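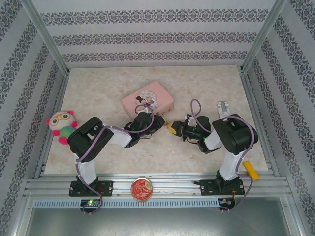 Domnica Căpraru objected to the second paragraph of the report. The word "subsidence" was premature, she wrote in the margin, and the readings from the east wall covered one winter only.

Olteanu read the note twice and left the word in. He had measured the dam at Gurkum every February for as long as the company had paid for it. The crest had a row of brass pins set in concrete, and the level was carried from one pin to the next. Pin 71 had dropped. The pins on either side of it had not.

He repeated the run at six in the morning, when the air over the water was still and the staff could be read without shimmer. The closing error was within tolerance. Pin 71 was lower again.

The village below the dam was called Iltar. It had 92 houses and one road out, which crossed the spillway channel on a bridge rated for light vehicles. He put the bridge rating in an appendix. Căpraru struck out the appendix as outside the scope.

They met in the valve house that afternoon. She had brought the old drawings in a tube. The drawings showed the pins numbered from 100 to 135 on the west side and from 60 upward on the east, with no explanation for the gap. She laid a ruler along the east side.
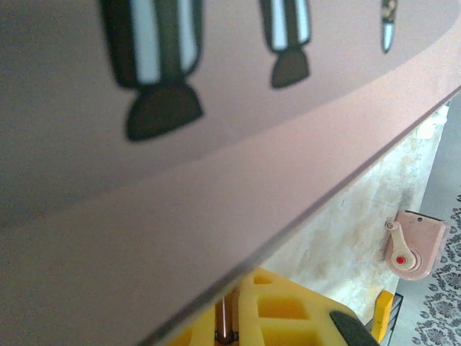

Fiction: "The Level Run," second section

"Your pin 71 is on the old culvert," she said. "It was filled when the dam was raised. Fill settles."

"It settled when it was placed. It has been stable for the whole of the record."

"Then the record is short."

He agreed that the record was short. He asked what had been used for the fill. The drawing had a note at that point, in pencil, and the pencil had been rubbed until only the first word could be made out. It said "Illness." Under it was a set of initials and a line where the inspection should have been entered.

Căpraru held the sheet against the window. The light did not improve it.

"Somebody was out sick," she said.

"The inspector."

"It doesn't say that."

"It doesn't say anything else."

She rolled up the drawing and put the cap on the tube. Through the floor they could hear the low-level outlet running at its winter setting. She asked how long a second run would take if she held the staff herself. He told her two hours, less if the wind stayed down.

They started from the west side. She held the staff plumb and called each pin by its number, and he wrote the reading before he answered. At pin 71 she called the number and waited. He read it, wrote it down, and read it again.

"Next," he said.

She did not move the staff. She asked him for the figure, and he gave it to her, and she repeated it back to him correctly.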